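4.2 Recording a sorting task with the hand-held gripper

This section covers loose objects moved to or from a plate, bowl or tray. Read section 4.1 first if the gripper has not been paired with the Drudex recorder.

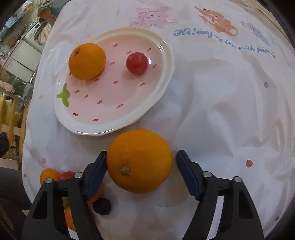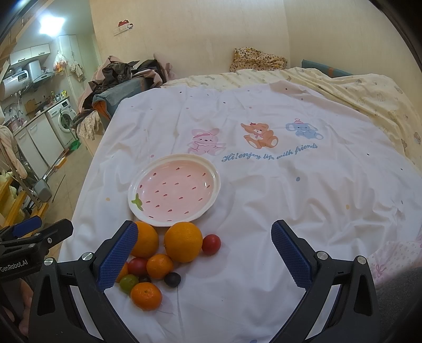 Fruit-and-plate task

Before you start

Use a plate that does not slide easily on the cloth. Choose fruit in more than one size, and include at least one piece that fills most of the space between the pads. Patterned cloth is allowed. Do not change the cloth in the middle of a set.

Check that both blue pads are seated flat and that the screws on each finger are tight. A loose finger shifts the grip point, and the recordings made with it cannot be corrected later.

Steps

1. Place the plate and the fruit within easy reach. Leave enough room to open the fingers fully on either side of each piece.

2. Turn on the recorder and wait for the steady tone. Hold the gripper still for 4 seconds.

3. Open the fingers fully before you approach a piece. Come in from above and slightly behind it, with one pad on each side.

4. Close slowly until both pads touch. Stop squeezing as soon as the piece lifts without slipping.

5. Carry the piece to the plate at a normal walking-hand speed. Lower it until it rests on the surface, then open the fingers. Do not drop it.

6. Go on to the next piece without stopping the recorder. Take the pieces in a different order each time.

7. When the last piece is down, hold the gripper still again and press Stop. One run should take no longer than 60 seconds.

8. Rearrange the fruit by hand and repeat until you have 14 runs. This makes one set.

Note: If you miss a piece, open the fingers and try again in the same run. Missed grasps followed by a good one are useful to the model and should be kept. Mark the run "retry" in the Inetti upload form.

Note: Small round pieces such as cherry tomatoes roll when only one pad touches them. Center the fingers first, then close.

Caution: Do not use fruit that has split. Juice on the pads changes the grip and can work its way into the finger joints. Wipe the pads with a dry cloth after each set.

Caution: Keep your free hand out of the camera's view while the recorder is running.

Runs to discard

Delete a run if the camera was covered, if the plate tipped over, or if another person moved an object. Sets with fewer than 9 usable runs are returned by Morbridge for re-recording.

Questions about task wording go to Adaeze Lawal. For replacement pads, contact Wondimu Habte.

Section revised May 21, 2026. Continue to 4.3, Folding tasks.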